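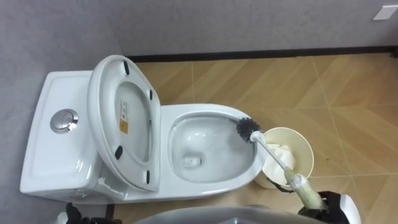

Treasa Moriarty
Contributing writer, automation

6 min read

Home Features Workshop Archive Subscribe

Cleaning a toilet bowl by remote control takes a good operator 55 seconds longer than cleaning it by hand. At Drendier, where operators teach household chores to two-armed robots, that gap is treated as a working figure. It has been larger.

The bowl is a hard surface to teach. Its walls curve in two directions, and the brush has to keep touching them while the far end of a long handle swings through a wide arc. A small turn of the gripper moves the bristles a long way. Push too lightly and the head skates over the glaze. Push too hard and the handle twists in the fingers.

Baltazar Ayala, who runs the demonstration program, has his operators start at the inner rim and work downward in overlapping strokes. The robot's arms copy the movement of a pair of handheld controllers, and the head camera supplies the main view. From that height the operator looks steeply down past the raised lid into the bowl, with the wastebasket close by on the right, under the brush handle.

"The bin is in a bad place, and we leave it there," Ayala says. "People's bathrooms are full of things in bad places."

A wrap on the lower part of the handle gives the fingers something thicker to hold. Drendier tried three grip shapes before settling on a plain sleeve, which can be swapped between brushes in less than a minute.

The first set of recordings ran to 230 demonstrations. Ayala's team kept 114. Most of the rejected ones showed hesitation: the operator would stop with the brush against the wall, shift the wrist and begin again. A model trained on those pauses learned to pause, sometimes for several seconds, with no cause that anyone could find in the camera data.

Operators now rehearse each chore before recording starts. They are also told to finish a poor stroke and follow it with a correction, so that the recovery becomes part of the lesson. The current set, called Fisten, holds 160 runs recorded under these rules.

Contact force remains the weak point. The controllers pass back a slight vibration when the motors load up, but it says little about direction. Operators judge pressure mainly by watching the bristles spread. Ayala wants a wrist sensor on the next arm, and expects to begin testing one in January.

Previous Next Back to Features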